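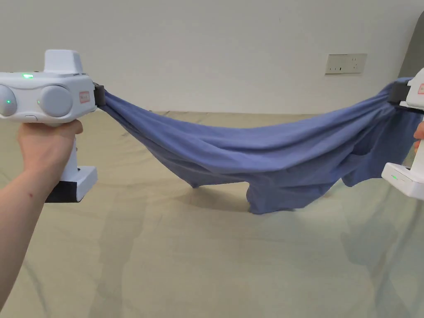
Blue cotton held between the two grippers, over the bed.

Home Reviews Kits Clubs Contact

Review: Prolano hand-held gripper pair, used for a student project

Our robotics club bought the Prolano pair for a project on folding clothes. We have worked with it for 5 weeks now, mostly on Wednesday evenings, and I think I can give a fair opinion.

The handle is comfortable for the first half hour. After this, my wrist becomes tired, and Daiane Quintana, who has smaller hands than me, asks for a break even sooner. The small green lights are useful — I can check them without putting anything down.

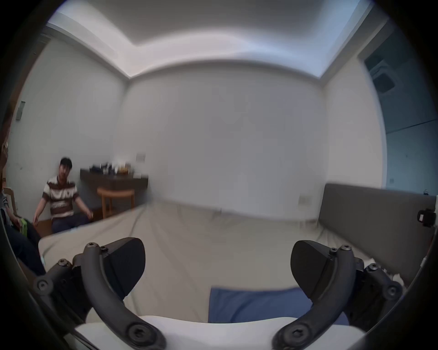

The fingers are the best part. They have rubber pads, and the joints are fixed with hex-socket screws, so a student can tighten them with a simple key. I had to do this twice. With thin cotton the pads hold well, but when two layers lie together they often take both, and you must begin again. The manual from Prolano has 84 pages and says very little about cloth.

Our plan is 1,000 folds before the Waltby student competition. I had hoped for 3,000, but we were too optimistic. A fold with two hands is slow to learn, and a soft bed is harder than a table, as the cloth sinks a little when you press.
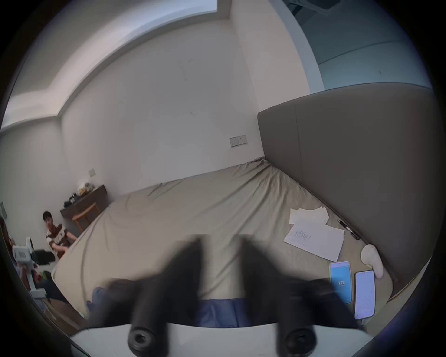

Fingers open above the blue fabric, with our papers near the headboard.

I would buy it again for a club, but I would ask for a lighter handle. Four stars from me.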